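4.2 Recording a box-packing set

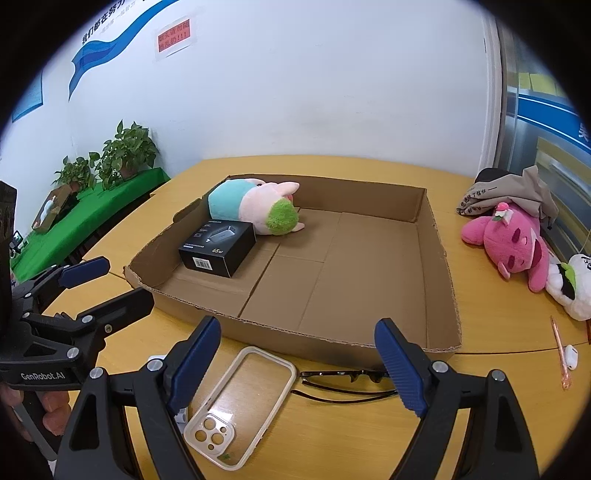 Each set is 40 episodes. One episode is one item picked up from the table and released inside the box.

1. Open the flaps and set the box within reach of both grippers.
2. Spread the items out. Mix soft and hard ones.
3. Start Clita and wait for both grippers to show as connected.
4. Open the fingers fully, then press Record.
5. Move the item into the box at a steady pace. Press Stop after release.

Note: Keep failed grasps. Tag them "miss" in Clita before the next episode.

Caution: Do not squeeze the fingers shut on eyeglasses or other thin frames. Lift them from underneath.

Upload to Skarnden after every 300 episodes.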